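play kitchen thread! I've been putting a pretend grocery stand together in the corner of our living room since March and I have a lot of feelings about tiny vegetables, so mute me now if you need to 🥕

**1/** Some background. My kid turned into a shopkeeper overnight. Everything in the house was for sale. The remote was for sale. I bought my own left shoe back for "four hundred dollars," which is 400 more than I paid my sister for those shoes.

**2/** So instead of giving up the furniture piece by piece, I said let's build you a real store. We picked a name together (well, I wrote down sounds and one of them won) and the store is called VULORA. The sign is cardboard. The sign is also the best thing I've ever made, please clap.

**3/** The shelf came from a yard sale at the end of our street. It's 43 inches wide, and the wall between the radiator and the door is a tiny bit wider than that. I carried it home sideways, set it down, slid it in, and did a lap of the living room with my arms up.

**4/** First lesson, and it was a big one: too much food!! I had saved up a ridiculous pile of play food from swaps and hand-me-down bags, 56 pieces once it was all dumped on the rug, and I put every bit of it out. It looked amazing for one morning. Then it was a floor.

**5/** Now I put out a handful at a time and the rest lives in a bin in the closet. Every week or so the "delivery" comes (me, making truck noises) and the old stuff goes back. Same toys, and my kid greets them like cousins at the airport.

**6/** Second lesson: the containers matter as much as the food. I used clear plastic tubs at first because I had them. They held everything fine and they got zero play. Then I swapped in baskets and plates and suddenly there was a produce section.

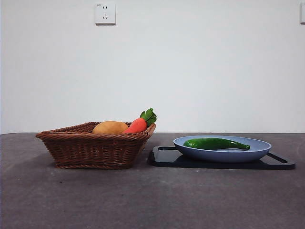

**7/** Baskets are my favorite part of the whole store and I will talk about them until somebody stops me. You want one wide at the top so little hands can get in, and you want it shallow enough that the food peeks out over the edge. The potato and carrot do this so nicely, with those leafy greens on the carrot sticking up higher than anything else. My kid grabs it by the leaves every single time. And the long green pepper gets its own pale blue plate, because in our store the pepper is "fancy."

**8/** The fancy pepper has a whole story now, by the way. It costs 300. Three hundred what, I couldn't tell you. Grandparents get a discount. I do not get a discount.

**9/** If you're shopping for woven baskets secondhand, run your hand all the way around the rim before you buy! Stray ends poke. I've had good luck tucking them back in with a blunt needle and a dot of wood glue, then leaving it overnight with a clothespin on it.

**10/** Trays are the other thing. I put a tray next to the basket and called it the scale. It does not weigh anything. You put the vegetable on the tray, you say "hmm," you say a number. We've gotten more play out of "hmm" than out of the battery-powered cash register, which went to live at my brother's house.

**11/** Since a couple of you asked: soft play food vs. hard play food. I like a mix. Soft is wonderful when there's throwing (there's throwing). Hard makes that great clunk when it lands in a basket, and my kid loves the clunk. Whatever you've got is fine. We have a sock that's been a fish for ages.

**12/** Cleaning! Anything fabric goes in a pillowcase, knot the top, gentle cycle, air dry. Check the tag first if there is one. Anything foam I just wipe with a damp cloth and a little dish soap. Baskets I take outside and whack on the step, then go over with an old toothbrush. Very satisfying, do it when you're mad about something.

**13/** Putting away at night used to be a fight and it's mostly not now. We say the store is closing. I flip the lights twice, my kid yells "LAST CALL FOR POTATOES," and the vegetables go in the basket. Some nights it takes five minutes. Last night it took half an hour because a customer (stuffed walrus) would not leave.

**14/** Things I tried that flopped: price tags on string (eaten), a chalkboard (chalk on the couch), paper money (the dog), and sorting by color. I was SO excited about sorting by color. My kid looked at my beautiful green row and moved all of it under a chair.

**15/** Things that worked by accident: an egg carton as the cash drawer, a headband as the manager's hat, and the bottom shelf staying empty. The bottom shelf is the back room. Only employees go in the back room. I have applied and I'm waiting to hear.

**16/** Next up is a bakery counter!! I've got a muffin tin, some felt, and way too much confidence. If you've sewn a felt croissant that looks like a croissant and not a shrimp, please send me your pattern, I've made three shrimp so far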